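## Cajas de zapatos para ordenar el escritorio

Las cajas de zapatos me gustan mucho para guardar cables y papeles pequeños. Son de cartón firme y no cuestan nada. Yo busco las que tienen tapa separada y un corte redondo en el borde, así un dedo entra bien para sacarlas.
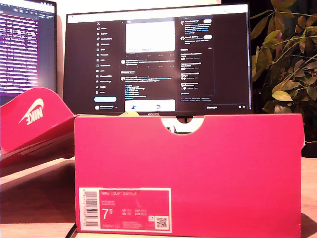

La etiqueta del lado no la quito, porque el cartón se rompe. Pego encima un papel blanco de 12 x 13 cm y escribo con rotulador lo que hay dentro: *cargadores*, *facturas*, *pilas*.

Algunos consejos más:

- Los cables se enrollan flojos, con una goma cada uno.
- La tapa puede servir de bandeja para el correo de la semana.
- Si la caja huele a zapato, dejarla abierta una noche con bicarbonato.

La mesa la limpio los sábados, también debajo de la pantalla, donde se junta mucho polvo.
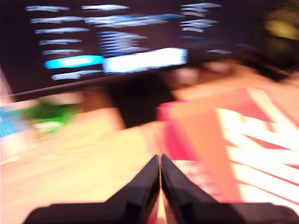
Para la pantalla uso un paño de microfibra casi seco, siempre con el aparato apagado. El líquido se pone en el paño y nunca directo sobre el cristal.

Man-lok Lam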